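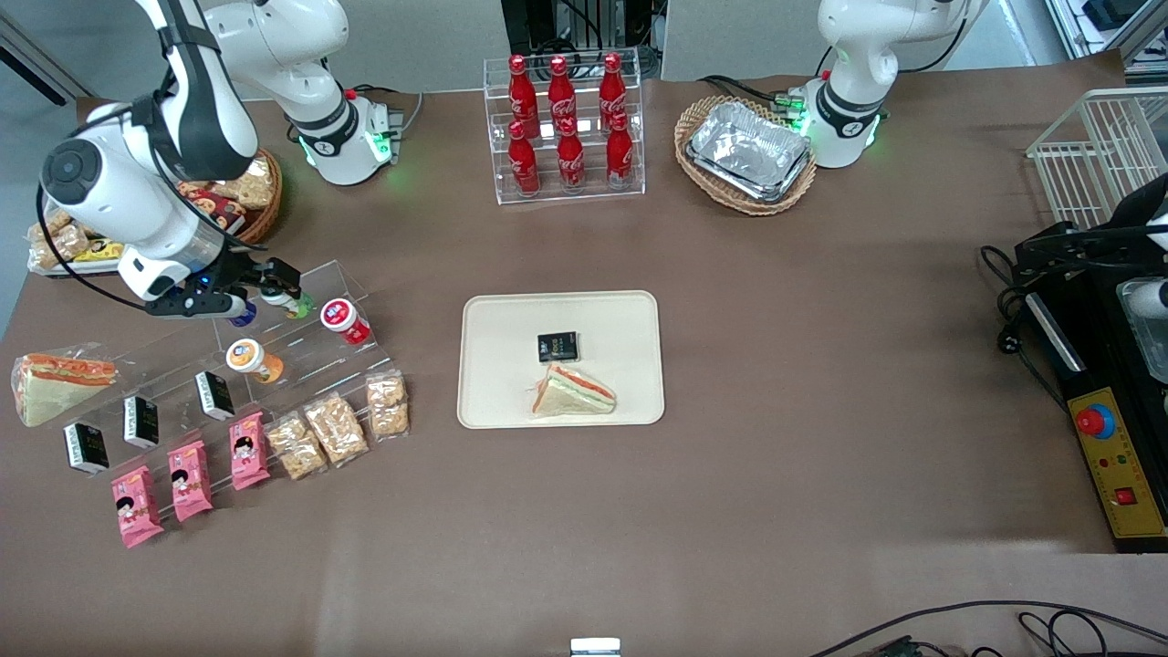
Drinks and packets on the brown table, small bottle with the green cap on the top tier of the rack.

2025-07-31

I slept badly again, so I write early, before the heat comes into the kitchen. Ninety days ago I stopped buying lunch outside and started to carry it with me. I promised myself I would write down what I learned when the ninety days were finished, and today they are.

In January I went through my bank papers and added all the small payments: sandwiches at Flasside station, juice, the sweet rolls from Bortolotti. It came to 761 for the year before. I looked at this number for a long time. I am not a poor person now, but I was raised by people who kept string in a drawer, and I felt ashamed. Still I needed until spring to begin.

The first weeks were not pleasant. I cooked rice on the evening before and it was hard like gravel at noon. Then I learned to put a spoon of water and a little oil, and to close the lid while it is warm. My lentils with lemon are good now. My omelette is still bad when it is cold, and I have stopped trying.

What I miss is the walk. To buy lunch I had to cross the bridge and pass the shops, and the woman at Bortolotti used to ask me about my knee. Now I eat at my desk and read. On 36 of these days I did not go outdoors at all between morning and evening. I marked them in my calendar with a small cross, and the page looks sad.

So I have decided on a change. Three days in the week I will take the box and eat it on the bench by the Dikard canal, if there is no rain. On the others I may buy something small and talk to a person.

I must remember: new lid for the blue box, lemons, call the dentist before noon.

The neighbour's radio has started - the same song as yesterday.

We use cookies to remember your settings. Accept | Manage

Comments (3)

kavetti_reader: Try bulgur in place of rice, it stays soft until the next day. I add raisins too.

bridgeside: The bench near the lock has shade after one o'clock. The other one is full of ants in summer.

mollusc: I also keep string in a drawer.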